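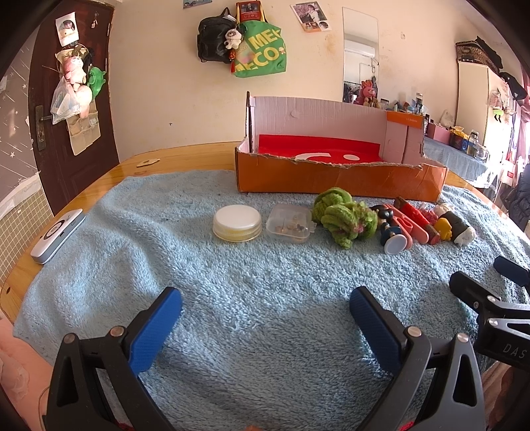 Do we have to reset the objects to the same starting layout before every episode?
Keep the same set of objects and the same area of the table, but move them about between episodes unless the task sheet gives a fixed layout.

Ticket: Handheld gripper sessions, rules for set-up and rejected episodes
Site: Mevside
Raised with: Oltness collection support
Status: Closed
Opened: April

Original report

We had a batch of 76 tidying episodes come back from the checker with 14 rejected. The reject code was "jaw state unclear" on most of them and "start pose" on the others. The task was small items into an open box, two grippers, one operator. We followed the Godine set-up guide as far as we know. Both grippers had been calibrated that morning. Please tell us which rule we are breaking, as the code alone does not say.

Reply from support

Thanks. Please send the following:
Version of the set-up guide you are working from.
Calibration log for both grippers.
Whether the operator starts with the jaws open or closed.
What the items are resting on.

Reply from Mevside

Guide is the printed copy in the kit case, no version on it. Calibration logs attached. Operator starts with the jaws wherever they happen to be. The surface is a fleece blanket over a wooden table. The items are small toys, a lid, a little clear box and so on. The target is a cardboard box with the flaps up.

Support, first look

Calibration is fine on the left and right units. The printed copy is the old one and should be thrown away. It leaves out the start rule, which reads:

"Each episode begins with both jaws fully open and held still, clear of all objects, until the tone. Each episode ends the same way."

That covers the start pose rejects. It does not cover the jaw state ones.

A soft cover is allowed in home settings. The rule is that it must be pulled flat and must not slide when an item is pushed across it. If it bunches up between the items, smooth it out before the next episode and not during one.

Mevside, second test

Ran 15 episodes with the new start rule. No start pose rejects. Two came back with "jaw state unclear". Both were picks of the flat lid. The operator says the pads were catching the fleece along with the lid, so the jaws stopped short of where they normally stop.

Support

We can see that in the width readings. The jaws close on a fold of cloth, the width reads wider than the item, and the checker cannot tell a grasp from a miss.

Please do the following for flat items:
1. Come down at the edge of the item, not over the middle.
2. Stop the fingertips just above the cloth before closing.
3. If cloth is caught, open, lift, and try again within the same episode. Do not cut the recording. A retry is good data provided it is marked as a retry.
4. Do not hold the item steady with a free hand.

Also check the pads. Wipe off lint after every block, and change any pad that has started to lift at a corner.

Mevside

Pads had a fair bit of lint on them. Wiped both sets. One pad on the right gripper was lifting, so we changed it and calibrated again.

Question while this is open. The sessions are in people's homes and there are often photos on the wall. Does that count as a reject?

Support

It is not a reject, but the privacy rule applies. Before the first episode, ask the householder whether any photos, letters or papers in the room should be covered or moved, and tick the consent sheet to say you asked. If they are happy to leave things as they are, leave them. Do not rearrange the room for tidiness. We want ordinary rooms.

Mirrors come under the same rule. Check what can be seen in them from the working position, including anyone standing behind the operator.

Mevside, third test

Ran 60 episodes with clean pads, new start rule and the edge approach for flat items. One reject, operator bumped the target box and it moved off its mark. No jaw state rejects.

Retries marked on the sheet. The operator found the pause before the tone slow to begin with and then got used to it.

Support

Good result. The bumped box is a correct reject. You can fix the box down with a strip of tape on the underside if the householder agrees.

Changes made as a result of this ticket:
Version number added to the front of the printed Godine guide.
Code "jaw state unclear" split into "cloth caught" and "width fault".
Lint check added to the block sheet.

Bodin has the same old printed copy in its kit cases and has been sent the new one. The original 14 stay rejected and do not need to be recorded again.

Closed by support. Reopen within 14 working days if the fault comes back.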